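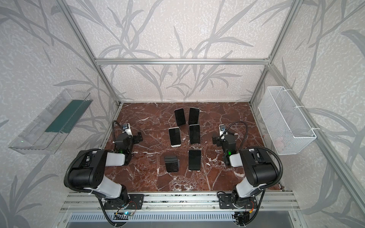
石台上的手机，背后是竹叶纹的墙纸。

特达·韦格纳说，把手机放到那张石台上，到了夜里，它会替你接到一个你以为再也接不到的电话。她说这话时正在给我倒茶，语气跟介绍早餐时间差不多。

我不信。我在保险公司看了半辈子理赔单，淹过水的地毯、凭空丢失的戒指，什么都见过。一个人收你543块钱住一晚，再告诉你死人会打电话来，你首先该看的是收据上有没有写退款条款。收据上没有。

“你不用信，”特达说，“卡里姆刚来的时候也不信。”

卡里姆·扎基坐在窗边，没抬头。他是替他母亲来的，在普鲁尔霍姆住了6天，已经续了两次房。我问他接到了没有，他说接到过一次，没有人说话，只有厨房里开水的声音。我说开水的声音哪里都有。他说是，可他母亲那把壶的盖子是坏的。

壶盖坏了的壶也哪里都有。这句话我没说出口。

石台是红褐色的，夹着白色和浅色的纹路，像切开的腌肉。墙纸是灰底，印着深灰的草和竹叶一样的东西，斜着爬过去，到了侧面又卷起来。住客的手机都聚在台子中间，清一色黑的，有两部立在后面，屏幕暗着。旁边还有一个小小的黑方块，我问那是什么，特达说是马克西姆的，就再也不肯往下讲。我后来查了登记簿，没有姓马克西姆的，只有一个塔拉斯·马克西米夫，退房日期那一栏空着。

一个名字，一栏空白，足够让容易激动的人失眠。我只觉得她的账记得不好。

我还是把手机放上去了。来都来了，钱也付了。放之前我做了几件事：抄下电量，拔了电话卡装进衬衫口袋，又在手机背面用指甲划了一道，免得有人掉包。特达站在门口看我忙，没有拦。

“没有卡也行？”我问她。

“您哥哥打电话的时候，会管您有没有卡吗？”

我没有跟她提过我哥哥。当然，订房表上有一栏“想念的人”，我大概填过，也可能是我妻子替我填的。做这种生意的人都会读表格。

半夜两点多，走廊里有脚步声，是卡里姆。他又去守着了。我躺在床上，听见石头上有东西在震，嗡嗡的，一阵停，一阵起。手机放在硬台面上震动，声音会被放大，这很好解释。至于是哪一部在震，隔着一道门谁也听不出来。

过了一会儿，卡里姆敲我的门。

“是您的。”他说。

“你怎么知道是我的？”

“背面有一道划痕。”

我摸了摸口袋，卡还在。我披上外套跟着他走，一路上在想闹钟、日程提醒、系统更新，想有哪些东西不用卡也能让手机响。能想出来的不少。走廊很冷，卡里姆走在前面，走得很轻，像怕吵醒谁。

它还在震。屏幕上没有号码，只有一个绿的按钮和一个红的按钮。我认识的骗局里，没有一个会在这时候给你留红色的按钮。

我按了绿的，没有出声。那边也没有出声。接着有人在很近的地方吸了一下鼻子，短促的两下，第二下比第一下重。

我哥哥有鼻炎，一到冬天就这样。有鼻炎的人很多。

“你那边几点了？”我问。

卡里姆退了出去，把门带上了。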